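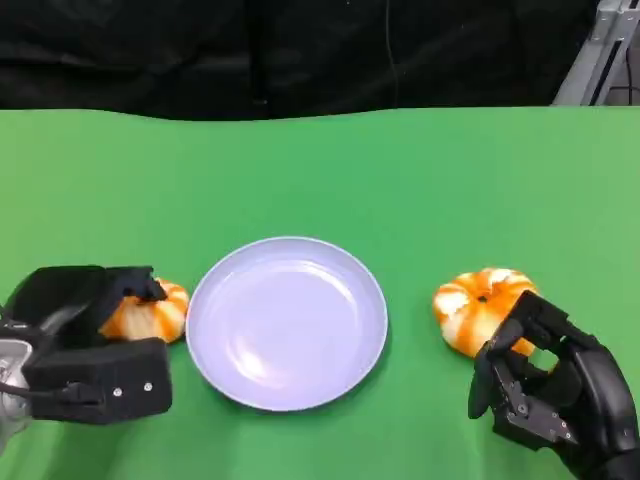 Nous sommes arrivés au monastère de Barbu en mars, pendant la deuxième semaine du Grand Carême, après une nuit chez les parents d'Iulian Furtună. Il reste neuf kilomètres de piste depuis la route principale, et la voiture a dû s'arrêter au dernier pont. Nous avons fini à pied avec les sacs.

La visite avait été arrangée par Anca Husar, qui tient la bibliothèque de notre paroisse et correspond avec les sœurs depuis des années. Nous étions deux à loger à l'hôtellerie, Iulian et moi. Les femmes du groupe dormaient dans l'aile des moniales, de l'autre côté de la cour.

L'église est petite. La nef date de la première fondation, le narthex est plus récent et cela se voit à la maçonnerie. L'iconostase a été repeinte trois fois, d'après mère Zamfira Vasiliu, l'higoumène, et la dernière couche cache encore une bonne partie du registre des prophètes. Un restaurateur de la ville, Bogdan Marinescu, a dégagé deux visages à l'extrémité nord. Il voudrait continuer mais attend l'accord de l'évêché.

Les offices commencent à cinq heures. En carême, les matines sont longues, avec les lectures du psautier, et l'on reste debout presque tout le temps. Il y a des stalles le long des murs pour les personnes âgées. Le chœur se compose de trois sœurs, qui chantent sans partition les tons qu'elles ont appris sur place. J'ai eu du mal à suivre au début, mon roumain liturgique étant faible, puis Anca m'a prêté son livre.

Les repas se prennent en silence pendant qu'une sœur lit saint Jean Climaque. Pas d'huile en semaine : soupe de haricots, choucroute, pain, pommes. Le samedi on nous a servi des olives et un peu de vin. Une novice, Zamfira Radu, nous a ensuite montré l'atelier où l'on coule les cierges, puis le potager, encore sous la neige.

L'après-midi, l'higoumène nous a reçus une heure. Nous lui avons demandé ce qu'elle pensait des paroisses qui raccourcissent les offices du carême pour les gens qui travaillent. Elle a répondu que cela regardait les prêtres des paroisses, et qu'à Barbu on lit tout. Elle a parlé plus longuement du toit. Les bardeaux du versant ouest sont à remplacer avant l'automne ; il en faut 3 790, et la scierie du village en livre une partie chaque mois -- quand la piste le permet.

La bibliothèque du monastère n'est pas ouverte aux visiteurs, mais on nous a laissés voir le registre des hôtes. Les premières pages sont en alphabet cyrillique.

Pour ceux qui voudraient y aller : écrire à l'hôtellerie au moins un mois à l'avance, en roumain si possible. Il n'y a pas de tarif, on laisse une offrande au comptoir des cierges. Prévoir des chaussures de marche, une lampe et des vêtements chauds, l'église n'étant pas chauffée. Les femmes portent une jupe longue et un foulard. Les photographies sont interdites pendant les offices.

Anca rassemble les noms pour un second séjour, après la Dormition.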